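Bare Brick Interior Walls
Reading time: 5 min
Last updated in October

A bare brick interior wall is a masonry wall inside a building that has been left without plaster, drywall or paneling, so the bricks and the mortar joints between them are part of the room. People also call it exposed brick. I've been keeping this entry going for a good while now, and I've lived with one of these walls for even longer, so expect some opinions mixed in with the facts (mostly about sealers, sorry).

Where these walls come from

Most of the old ones were never meant to be looked at. Builders put up brick because it held up floors and slowed down fires, and then a plasterer came along and covered it. If you strip a wall in an old row house you'll often find bricks in three or four shades, lumpy joints, and bits of wood set in where the trim used to be nailed. That was the cheap brick! The good, even, hard-fired stuff went on the street side where the neighbors would see it.

Warehouses and workshops are a different story. Their walls were usually bare or just whitewashed from day one, and when people began moving into those buildings in the second half of the twentieth century, they kept the walls as they found them. A taste for the look grew out of that, and then it spread to restaurants, and then to apartments that had perfectly nice plaster.

The street I know best is in Plivby, where the old Tkachenko thread works was cut up into homes. The whole ground floor is brick inside, 18 inches thick at the base, and you can still see the darker patches where the belts and shafts were bolted on. Kolbrún Lykkegaard wrote a booklet on the building that I've leaned on heavily for this entry. She went through the old yard books and found that a single stretch of rear wall was rebuilt with 2,279 bricks after a frost, which I find very pleasing and which has no practical use whatsoever.

Bonds

The pattern in which bricks are laid is called the bond. A brick laid lengthwise along the wall is a stretcher, and one laid so only its short end shows is a header. Once you know those two words you can read nearly any wall.

Running bond is all stretchers, each row shifted half a brick from the row under it. It's the one everybody draws when they draw a brick wall. It's only one brick thick, so when you see it indoors it may well be a facing with something else behind it.

Common bond, or American bond, is several rows of stretchers and then one row of headers, often every sixth row. The headers tie the front layer to the back layer. This is what I have at home, and what you'll find in a huge number of older American buildings.

English bond alternates full rows of stretchers with full rows of headers. Flemish bond alternates them within the same row. Flemish is the prettiest, I think, and it's slow to lay, which is why it tends to turn up on front walls and fade into something plainer around the corner.

Mortar

If you remember one thing from this page, make it this: old soft brick wants soft mortar. Walls from before the early twentieth century were mostly laid in lime mortar, which gives a little and lets moisture pass through. Modern portland cement mortar is much harder. Pack it into the joints of an old wall and the moisture has to leave through the bricks, and over the years the faces of the bricks can flake away. That flaking is called spalling.

Filling worn joints with fresh mortar is called repointing. You rake out the loose stuff, dampen the joint, and press in new mortar in layers. I did one corner of mine by hand and it took me 5 evenings, and my wrists let me know all about it. I used a ready-mixed lime product called Sudora, which went on a bit pinker than I wanted and has since calmed down.

Dust and sealing

Soft brick sheds. You'll get a fine reddish or sandy line along the baseboard, and if you run a hand along the wall it comes away gritty. Brushing with a stiff nylon brush and then vacuuming takes care of a lot of it. Don't sandblast! It strips off the hard outer skin the brick got in the kiln and leaves the soft middle showing, and then you'll have dust forever.

Sealers come in two general kinds. Film-forming ones sit on the surface and usually leave a shine. Penetrating ones soak in and hardly change the look. I'm firmly in the second camp, and I'd go further and say plenty of indoor walls need no sealer at all. Ditte Kirkegaard, who repoints chimneys and has been correcting this entry since its first version, thinks I'm too strict and has a glossy wall in her own hallway. We've agreed to leave both views in.

White powdery marks on the surface are called efflorescence. They're salts carried out by water, so brush them off dry and then go looking for the leak.

Heat and sound

Brick is a poor insulator for its thickness. What it does do is soak up heat slowly and give it back slowly, so the room lags behind the weather. An exterior wall stripped of its plaster on the inside will feel cold in January, and no rug will fix that. A wall shared with a neighbor is a much better one to leave bare.

Sound bounces off it, though less sharply than off smooth plaster. Curtains and bookshelves help a lot.

Thin brick and lookalikes

Plenty of what passes for brick indoors is a thin slice of it, glued up like tile and grouted. The Grandia line that my local yard carries comes 900 pieces to a pallet, with special L-shaped ones for outside corners. Those corners are where you can usually catch a fake, by the way: a real brick turns the corner and shows you its end, and a flat tile shows you a seam. There are printed panels too, and on those I look for the same chipped brick coming around again every few feet.
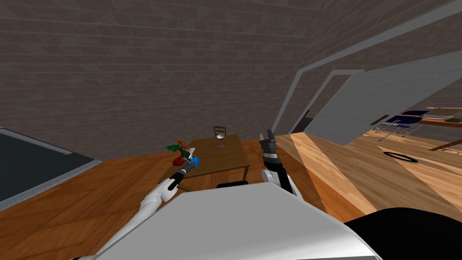
Gray-brown brick wall with a wood floor and table, computer rendering.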